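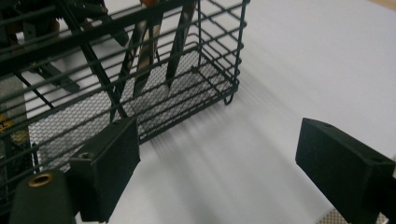 **Ticket 620: Tedeck label printer skips every second label**
Opened Thursday, November 22, 2018
Status: waiting on customer

Hi Lakmal,

Thank you for the long note, and for your patience while I read it twice over with my coffee! I'm sorry the printer has been such a headache during your stock count.

What I've tried so far, on the same model at my desk:

- Printed 30 labels from Zedorau with the default template. All fine.
- Switched to the Fullevus rolls you use. It skipped from the second label on, just like yours.
- Changed the gap setting from "continuous" to "die-cut" and ran calibration. Printed 80 in a row with no skips.

So I think we're close — the driver update in April put that setting back to "continuous" on a few other accounts too. Could you open Printer Settings, then Media, and tell me what it says there? If it's "continuous," change it, hold the feed button until the light blinks twice, and let go.

Please don't reinstall Zedorau yet, or you'll lose the templates you made for the Aydoğan order, and I'd hate for you to have to draw those up again.

**Reply from Lakmal Wickramasinghe:** It did say continuous. Changed it, running the batch of 400 after lunch, will write back.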